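Home | Projects | Reports | Shop Hours | Contact

Tsuji two-arm bench: second progress report to the Bravlow fund

Dec 8, 2019

Hello again from the back of the Ukach workshop in Prultcombe! When I wrote in November I had two arms that could each wave at me, and a list of excuses. The list is shorter now. Both arms are bolted down to the front rail, both run from the same laptop, and I've moved on to the job I told you I wanted them for in the first place, the cable job.

Quick refresher in case the application is buried in a drawer somewhere. I want two cheap arms that can work together on the sort of mess everybody has behind a desk: power strips, chargers, cords that have tied themselves in knots. One arm holds, the other pulls. It sounds easy until you try it with one hand behind your back, and an arm with a two-finger gripper is a good deal clumsier than you are.

Where the build stands

The enclosure is finished apart from some trimming. It has aluminum posts at the back corners, brick-pattern panels on three sides, and the front left open so I can get my hands in. I had the rail in the wrong place at first (too far back, so the elbows kept knocking the side panels) and moving it cost me a whole evening, plus a bolt I still haven't found. With the rail at the very front edge the arms reach over the mat toward the back wall and the elbows have room to swing.

The wiring is the part I'm least proud of. Each arm has its own small board down by the base, and the cables come off over the front of the rail, and every time I lean in I snag one with my sleeve. I'd like to run them all in the slotted tray properly before spring. 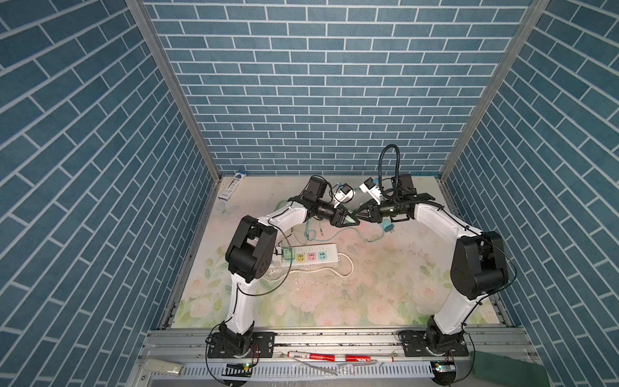
The other big change is how I get the two arms to agree on where they are. In November each one had its own idea of the middle of the mat, and the two ideas didn't match, so a handoff usually ended with both grippers closing on nothing. I spent most of two weekends on that. What I do now is bring the fingertips together by hand, very gently, tell the software "this is the same spot," and repeat it at a few other places. It's slow and a bit dull and it works far better than my clever method did. I can do the whole thing in 18 minutes, including the time it takes me to find my glasses.

The cable job so far

I keep a power strip, some chargers and some loose cable on the mat and start each session by messing them up. Then I run the same routine: find a cable, get a grip on it, drag it clear of the strip, let go. Unplugging comes later. So does coiling, which I'm frankly scared of.

I logged 99 tries between the November report and this one. I'm not going to turn them into a success rate for you, as I changed the grip setting halfway through and the two halves don't compare. What I can tell you is what goes wrong, and it's mostly the same few things over and over. Thin cable slides out of the fingers when the arm lifts too fast. A loop that looks free is caught under something else, and the whole strip comes along for the ride. And sometimes the second arm's elbow gets in the way of what the first arm needs to see, so it reaches for the place where the cable used to be.

The fast-lift problem is nearly gone. I slowed the first inch of every lift right down and that took care of most of it. Dragging the strip is what the second arm is for, and I have it pressing down on the strip about as often as I have it pressing down on the wrong thing entirely!
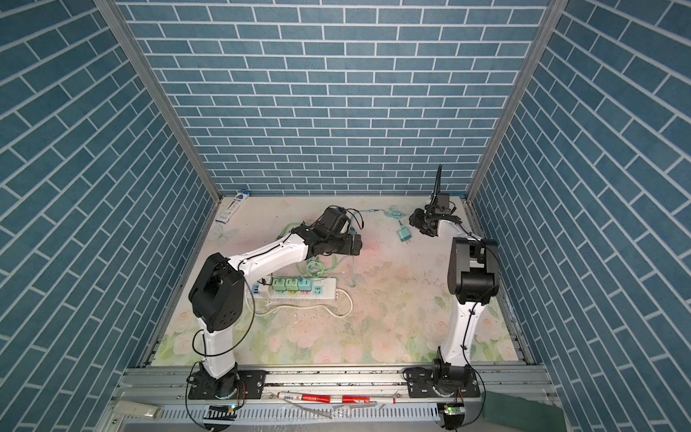 Bravlow's note back to me after the last report asked whether one arm could do all this if the strip were simply clamped to the floor, and whether the second arm was worth the money. Fair question, and I did try it. With the strip held down by a clamp, one arm pulls a cable away just fine. But then you've got a robot that needs a person to come along first and clamp everything, and as soon as two cables are tangled with each other the clamp doesn't help at all. You need something holding one cable while the other moves. So I'd say yes, keep both, and I hope you'll agree once the untangling starts to look like untangling.

There was a second part to the note, about safety with a shared space. The arms are not left powered when I'm out of the room, and anyone at Ukach who wants to watch stands back from the open front. The power strip on the mat is a prop and isn't connected to the wall while the arms are moving. I've written that on a sheet for the other members and it's pinned up by the sign-in book.

Money

You gave me $1,685 and I haven't gone over it. Most of it went on the motors and the aluminum, as planned. I budgeted too little for connectors and too much for paint (I haven't painted anything). Receipts are in the envelope I dropped off with this report. If you'd like them typed up as a table I'll do it, but please give me a week.

One thing I'd like permission to change: the line for a second laptop. I don't need it any more. One machine handles both arms, and I would much rather spend that on spare gripper fingers and a decent set of cable clips. No extra money, just moving it across.

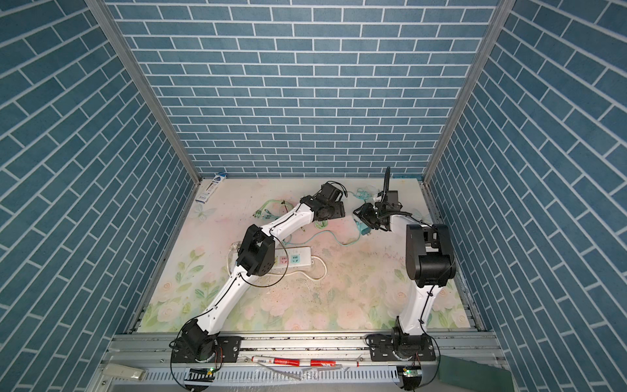 What comes next

The plan from now to the end of the grant has 6 steps on my wall chart, and I'll spare you the small ones. The ones that matter are these.

First, one arm holds the strip while the other frees a single cable, start to finish, without me reaching in. I've had good runs at it and I want them to be boring before I move on.

After that, two cables crossed over each other, once, no knots. If I can get that going I'll be very happy and probably unbearable at the members' supper.

Then pulling a plug from a socket. I've put this off for a reason. The gripper has to come in square to the plug and pull straight, and both arms sag a little when they're stretched out toward the back. I may have to keep the strip nearer the rail for that one and admit it in the final report.

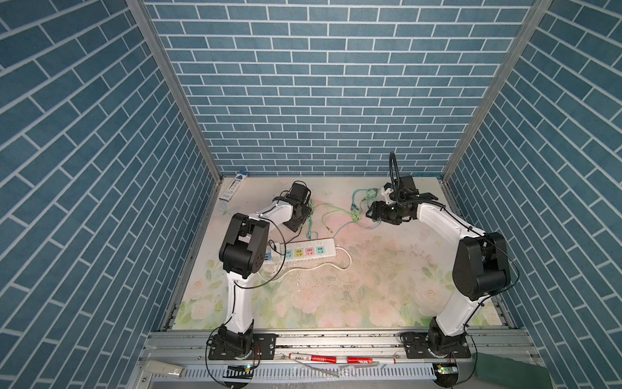

Tsuji bench: both arms on the front rail, with the power strip and loose cables between them.

You're welcome to come by and see it run. Evenings are best, when the table saw is off and I can hear the motors (you get to know the sound of an arm that's about to let go of something). Drop me a line through Ukach first so I can get it warmed up and calibrated.

Next report when the crossed cables are working, or at the end of the grant, whichever gets here first. Thank you again for backing this one!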